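Equipment Planning FAQ: Two-Arm Robot Workstations
Clumance Shared Facilities, Paterson Building

Who may request a workstation?
Any department head may submit a request. Requests are reviewed by Zulmira Veloso, Equipment Planning, and returned within 15 working days.

What does the standard budget line cover?
The line covers both arms, the hands, the base, mounting hardware and first-year service. Tables, monitors and shelving are charged to the department's furniture account.

Should hands be budgeted separately from arms?
Yes. Hands wear faster than arms and are quoted as separate items. Departments should plan for one spare hand per station.

How long does delivery take?
Orders placed through Trolevetti currently arrive in 14 weeks. Orders that must be received before the fiscal year closes should be submitted by March.

How much room is needed?
Allow a full-size table within reach of both arms, with space at the far side for an operator's keyboard and monitor. Measure the room before requesting a quote. The work area should be marked on the tabletop with tape, and test objects of different shapes should be kept on hand.

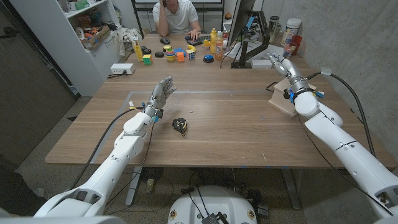

Are cables and power included?
Signal cables are included. Power strips and floor cable covers are not, and should be listed on Form 358.

Can an existing table be used?
Usually. Heriberto Robles inspects existing furniture at the Plambridge and Paterson sites. Please allow eight working days for a visit.

Who pays for repairs after the first year?
The requesting department. Service renewals are billed annually to the account named on the original request.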